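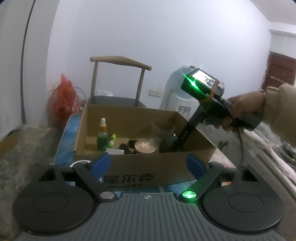
Open day at Plunuveck, anyone else go?

tinsnips_26
Posted 18 July 2022

Finally got myself along to the Plunuveck open day and I'm still buzzing! I'd expected a big arm behind a fence, but it was hand-held grippers and a cardboard box of odds and ends, little bottles and tubes and a tin. You put the fingers down into the box and try to get hold of something. I had two goes and was rubbish at both (the tube beat me), but I'd happily have stayed all afternoon.

marrowfat
Was it worth the drive, though? I did the Tresesville one in June and it was 197 miles there and back for a slide show and a biscuit.

tinsnips_26
Much better than that — hardly any slides. They talked while people had a go, and you could ask whatever you liked. The bit I enjoyed most was two grippers over the same box. You get in each other's way straight off, and you have to decide who's going in first and who's holding back. I've got a new respect for my own two hands.

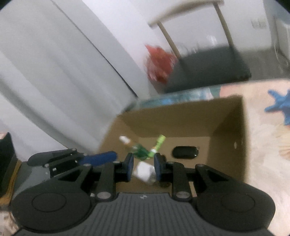 oldloom
Not convinced, sorry. Picking bits out of a box by hand is hardly automation, is it? At Fivska they had a line running on its own and you could stand and watch it for as long as you wanted.

tinsnips_26
Fair enough, but I'd watched Fivska for 4 minutes and felt I'd seen it. Having the thing in your hand is a different sort of day out.

marrowfat
I'm with oldloom on the name at least, I'd have called it a workshop. Did they say if they're doing another? My lad would love a go.

tinsnips_26
They mentioned one over at Son, no date yet. Wear something with tight cuffs, and get in the queue early if you want a second turn.

oldloom
Go on then, post the date when you get it. I'll come and grumble in person.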